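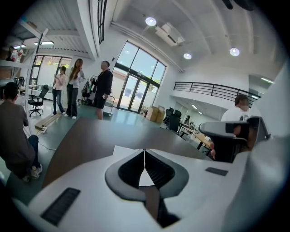 Unit 2: Floors, Tabletops and Loose Paper

Keeping a Shared Workroom
Course 922, Room 216
Instructor: Mulugeta Jemal

Welcome back, everyone, and thank you for the lively talk about storage shelves last time. I promised to write up the part we ran out of time for, and as usual it has grown a little in the writing. Please read it before we start on the practical work, and bring a pencil, as I leave wide margins on purpose and I do like to see them used.

Start with the floor

Most people who walk into a messy room begin with the table, and I understand why. It is at a comfortable height and you get to see a result right away. I would still like you to begin with the floor, every time, even when the floor looks pretty good. A room that several people use at once has to be walked through, and people who are talking to each other do not look down. In the photo that opens these notes there is a long wooden board lying near the feet of two of the women, with a white power strip next to it and a thin cable running off across the floor. Any one of those is a small thing. I ask you to treat them as one job all the same, and to do it before anything else gets moved.

The order I use is the one I learned at Trullow, where I looked after the sample rooms:

Long things first. Boards, poles, rolls of paper, anything that can be kicked at one end and swing at the other. Stand them up only if they can be tied to something; otherwise lay them flat along a wall.

Then cables. Follow each one with your eyes from the plug to whatever it feeds before you touch it. Ask before unplugging anything (I once shut off a whole afternoon of somebody's label printing at Trullow, and I heard about it well into August).

Then anything with wheels. Office chairs go under or beside the table they belong to. Carts go back to their parking place, loaded or not, and we'll come to what they are loaded with in Unit 4.

Last of all, sweep.

A word about shelving racks. Keep the uprights clear on the side people pass. Somebody will always need to crouch down next to a rack to get at the bottom shelf, and they need room to do it with their back to the traffic.

Tabletops

A work table should be able to change hands easily. If you leave the room for lunch and another person could sit down and begin, the table is in good order. If they would have to move your things first, or guess which of them matter, it needs another few minutes. I don't mind a busy table at all — some of the happiest rooms I know have very busy ones — as long as each thing on it is being used by someone who is there.

Wipe dark wood with a cloth that has been wrung out well, along the grain, and dry it right afterward. Crumbs and pencil dust hide on a dark surface, so run your flat hand over it when you finish. 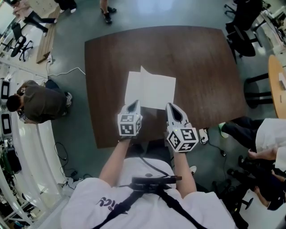

Loose paper is the slowest part of any tidying job, and I'd like you to be patient with it. Every sheet asks a question: keep, pass along, or recycle? A sheet with a fold in it asks a second one, since somebody may have folded it for a reason. Take the white sheet on the table here, folded more or less in half, with one half standing up along the crease and the other lying flat. Left like that it takes up more room than it should and won't sit in a stack. Either open it out and press the crease back with the side of your hand, working from the middle to the ends, or close it fully and run a thumbnail down the fold. Choose one. Half-open sheets are what make a pile slide.

At Brorano, the print shop where some of you will do your placement, a delivery of plain stock is 3,000 sheets, and none of it goes on a work table until it is needed. Follow the same habit with our own supply, please. Bring out what you'll use and leave the rest wrapped.

For next time

Choose a room you share with at least one other person. Write down the order in which you would clear the floor, and then ask the other person for theirs. Half a page is plenty, though I'll happily read more. We start with your notes and go on to drawers.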